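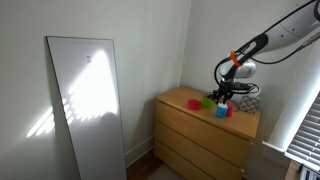 Jundar has moved into the bedroom

Posted July 3, 2021

Quick update from the Grilcombe lot, as a few of you have been asking what's happened to Jundar since we lost the bench in the shared workshop. Well, it's living at Loïc Barbier's house now, in the bedroom, bolted to a table beside the bed, and it's picking cups off the chest of drawers!

I went round to have a look (and to drop off the box of connectors I've been promising since January) and ended up staying until supper. Loïc and Britt-Marie Viklund have been at it most evenings. The arm was bought ready made, so the build is everything that goes with it: the mounting, the wiring, and a program called Pichon that Britt-Marie has been writing to decide where the gripper should go next. The job they've set it sounds daft when you say it out loud. Go to the chest of drawers, find the cup you've been told to find, pick it up by the rim, put it down again somewhere else on top. Plastic cups, nice bright colours, bought for 6 euros the lot.

Pichon's log was up to 323 tries when I arrived. The early ones are painful reading, lots of pushing and not much picking up. Britt-Marie reckons the big change came when they slowed the last bit of the reach right down, and she's also made it stop and think again if the fingers close on nothing. I do like that bit, it looks so offended.
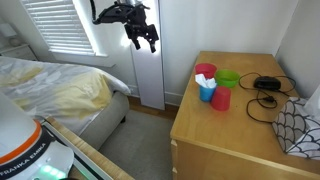

The cable is still the main headache. Every time the wrist turns a long way the slack wants to go somewhere, and where it wants to go is usually in front of the fingers. Zulmira Moreira has suggested a row of soft clips along the arm with a loop left free at each joint, and she's cutting some this week. I said tape. I always say tape and I was told no, again.

Sunlight is the other one. Bedrooms get a lot more of it than our old corner did, and Pichon gets muddled about the colours when it's bright, so the blinds are getting plenty of use. Loïc would rather fix it in the program, Britt-Marie would rather have thicker blinds, and I left before that was settled.

Next up is a second go at the bowls, which are wider and a good deal more slippery to get hold of. They'd like to reach 900 tries before anyone touches the finger design, so it'll be a while. If you've got spare plastic cups or bowls in plain colours, no patterns please, leave them with Annick Besnard at the workshop and she'll pass them on. Loïc also wants to borrow a decent crimping tool, his has gone missing and he's fairly sure I've got it. I'll check the shed.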